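The Levels at Funstead

The reservoir at Funstead is read at six in the morning and six in the evening. The reader walks out along the dam to the gauge board, notes the level to the nearest centimetre, and walks back. The walk is 300 metres each way. An instrument in the valve tower has sent the same figure to the Grarwood office every quarter of an hour for eleven years, but the licence says the level shall be read, and the lawyers took the view that an instrument does not read.

I took over the post in June. The previous reader had left the house clean and the logbooks in order, one shelf to a decade. There was a note on the table about the boiler and another about the third step down to the gauge, which moves.

The first difference appeared in my second week. The board gave 41.16 and the instrument gave 41.17. A centimetre is within tolerance. I wrote both figures down, which the form allows, and put a tick in the column for wind. In the evening the two agreed.

By the end of the month I had four such mornings. The instrument was higher each time and the difference was always one centimetre. I wiped the board down with a brush on a long pole and checked its fixings as far as I could reach. I reported the matter to Grarwood. They replied that the instrument had been calibrated in spring and that a centimetre was within tolerance.

It is a large reservoir. One centimetre over that surface is a great deal of water, and it was there in the tower and missing at the board, which are on the same dam.

I began to read the old books in the evenings. The previous reader wrote a small upright hand and used a hard pencil. The reader before that used ink. Neither had left the remarks column empty for long. Ice at margin. Geese. Board repainted. Man from Tulura came about the pump, did not stay. In the pencil books, from the week the instrument was put in, there was also a small dot beside certain morning readings. No key was given for the dot.

I copied the dots on to squared paper. There were 100 of them before I reached the end of the second year. They fell in no order I could find. They did not follow the wind, the rainfall or the draw-off to the town. I tried them against the moon, with some embarrassment, and they did not follow that either.

Then I set them against the staff rota, which is kept in the back of each book. The previous reader had taken a fortnight off each year, and a relief reader had come up from Cortés to cover. In those fortnights there were no dots, and the board and the instrument agreed to the centimetre every morning. The relief reader's figures ended in the same way as the instrument's because, I think, they were the instrument's. There is a screen in the kitchen that shows it. It would save a walk of 600 metres in the rain.

That settled the fortnights. It did not settle the centimetre.

I went on reading. The difference came on a Monday, then on the two days after it, then not for most of July. I started going out early to stand by the board before six. The water was flat on those mornings and the mark was plain. At 5.50 the level stood at 41.09, and at six it stood at 41.09. When I got back to the kitchen the screen said 41.10, and had said so since four.

I wrote to the previous reader, care of the pensions department. The answer came on a postcard. It said that the dot meant the reader had gone back and looked again. It said nothing else, apart from a question about the boiler.

So I counted all of them. From the first dot to the last there were 2,971, and in each case the figure had been left as it was first written. The reader had gone out along the dam a second time, looked at the board, found it the same, and come in to breakfast.

Grarwood wrote again in the autumn to say that the licence was under review and that the manual reading might lapse. They asked whether I had any observations. I drafted two pages with a table – volumes, dates, the four-o'clock figures – and then cut it down to the one line the form had room for.

The next morning the board gave 40.88. The screen gave 40.89. I put my coat back on and went out, testing the third step with my heel, and read it again. Then I sharpened the pencil and made the dot. 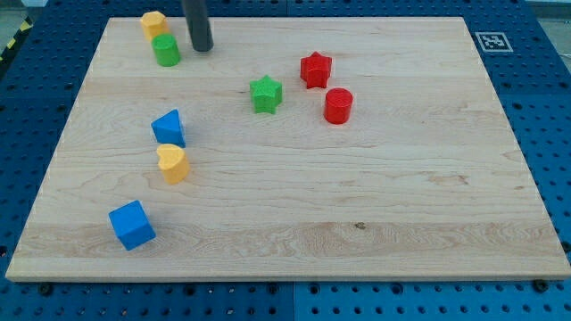 Coloured toy blocks on a pale wooden board.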